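Building Small Automation in a Shared Workshop
Handout 4: Sorting small parts, and what to believe about it
Instructor: Leif Dahlgren
May 2, 2023

Read this before the bench session. Bring your notes from handout 3, especially the page on jaw travel.

1. The claim

Most of you signed up wanting a machine that puts loose hardware away. I have seen plenty of clips of home-built arms doing this and I trust very few of them. They show one part, one compartment, good light, and they stop as soon as the part drops. Ask what the builder did with the next part. Ask how many takes were thrown out.

Margit Strömberg kept a proper log for her Bustow build, which I wish more people would do. She recorded 2273 attempts between December and the end of winter. Her notes are in the course folder. Read the failures first, and look at how many of them were already lost before the jaws closed.

2. The container is part of the machine

People spend weeks on the jaws and five minutes on the box. A divided organizer with a hinged lid is a hard target. The walls are thin, the cells are small, and see-through plastic gives a camera very little to hold on to. Latches and lids add trouble of their own. Opening the lid is a separate task from filling the tray, and should be logged as one. 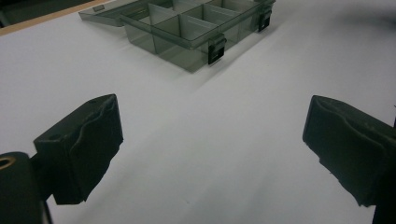 Which brings us to clearance. Before you write any code, measure three things: the width of the open jaws, the width of one cell, and the height of the divider walls. If the finger is wider than the cell you will be dropping parts in from above, and dropping is a different skill from placing. Say which one you are doing. "It put the part away" covers both and tells me nothing.

Soft pads help with grip. They also hide bad alignment, so a sloppy approach can look fine for a while. I would run at least one session with hard pads before deciding the soft ones are doing any good.

3. Hands first

Do the job with hand-held grippers before you motorize anything. You'll find out quickly which parts of the task your fingers were doing for free - tilting a nut up on its edge, for instance, or steadying the tray with a knuckle. If you can't do it with the tool in your own hand, a motor won't rescue you.

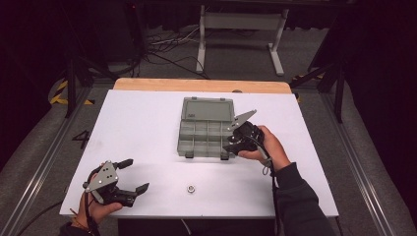

Start with one nut and one target cell. A single nut lying flat is harder than it sounds, as there is very little height for the jaws to close on. Some groups want to go straight to a mixed pile. Please don't. A pile gives you so many kinds of failure at once that the log becomes useless.

Change hands partway through. The lid side and the pick side are rarely equally easy, and a layout that only works for a right-handed person is a weak layout.

4. Logging

Use the Tondura sheet or make your own, but every attempt gets a line, including the embarrassing ones. Write down:

Start position of the part
Lid open or closed at the start
Picked, yes or no
Placed, dropped in, or missed
Anything you touched by hand

That last column is the one people leave blank. I will ask about it.

5. For next time

Each group brings 300 logged attempts and one page on what went wrong. A video is optional and earns nothing extra. If your success rate is above nine in ten, bring the raw sheet too, and expect questions.

Reading: Margit's log, attempts 1 to 300, and the Turcotte notes on thin-walled trays (skip the section on pricing).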